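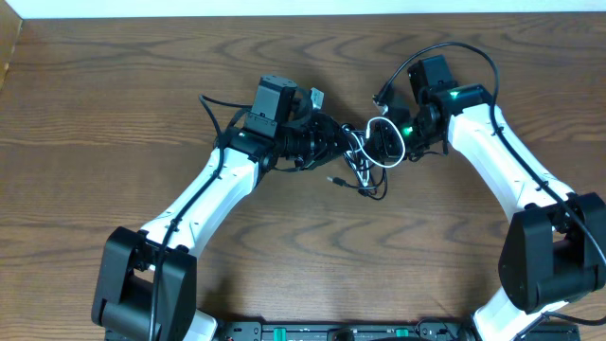
Caderno de bancada – fevereiro, fim da tarde

Finalmente correu o classificador de discursos na transcrição completa da assembleia municipal! São 1265 intervenções, de uma ponta à outra, sem o Ivonix se engasgar nas atas antigas. Deixei o registo da execução na pasta partilhada.

O que mais me entusiasma é a parte das interrupções. Até agora tratávamos os apartes como ruído e deitávamo-los fora na limpeza. Desta vez ficaram, com etiqueta própria, e a discussão do orçamento lê-se de outra maneira: a bancada da oposição quase não pede a palavra, mas intervém por apartes o tempo todo. Nas tabelas antigas parecia calada. Quem se fiasse nelas escrevia que a oposição se tinha desinteressado do tema, e eu própria cheguei a escrever isso num rascunho (já risquei).

Rever à mão: 58 intervenções que o modelo marcou como "ataque pessoal". Li as primeiras 6 antes do café e em 2 não concordo nada. Uma é ironia sobre o preço do estacionamento, a outra é uma citação de um adversário, lida em voz alta para a contestar. O problema das citações é sério – o modelo atribui a frase a quem a lê. Tenho de ver se as aspas sobrevivem à conversão do Flulleo, desconfio que não.

Notas soltas:
– o guia de codificação Murnar diz "hostil" numa página e "agressivo" noutra. Escolher um e corrigir.
– as declarações de voto entram como discurso? Eu diria que sim, mas com marca à parte.
– o presidente da mesa aparece com três grafias do cargo. Unificar antes da próxima execução.

Experimentei também o esquema Tuominen para separar crítica à política de crítica à pessoa. Gostei imenso! Obriga a decidir frase a frase, dá trabalho, e mesmo assim as dúvidas ficam muito mais fáceis de discutir entre nós. Quem pegar nisto a seguir comece pelo debate da habitação, que é curto e tem de tudo.

Falta: reler as restantes, testar as aspas, voltar a correr só o orçamento.

Entradas recentes
Atas digitalizadas: páginas em falta
Como contamos os apartes
Debate da habitação, primeira leitura
Guia de codificação: dúvidas em aberto

Início | Caderno | Dados | Arquivo

Contacto | Voltar ao topo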